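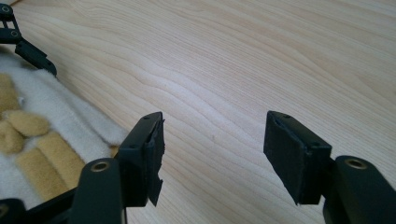 Zdeňka Pešek asked in November whether the Prinby adult reading classes could run later in the evening. They now start at 7 p.m., and attendance is up.

Enrollment stands at 100, with 13 on the waiting list. The Cornik branch lent 784 books this period — mostly short novels.

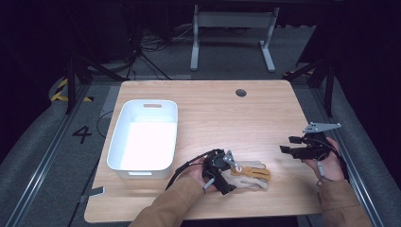 Work glove and white bin on the table

Spending is on budget. We still need 2 tutors for Murkudetti before the spring term.

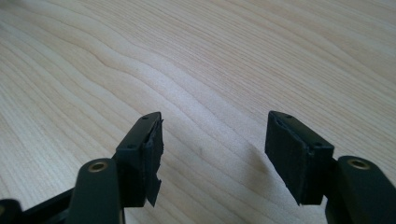 Tabletop, wood grain

The next report will cover test results.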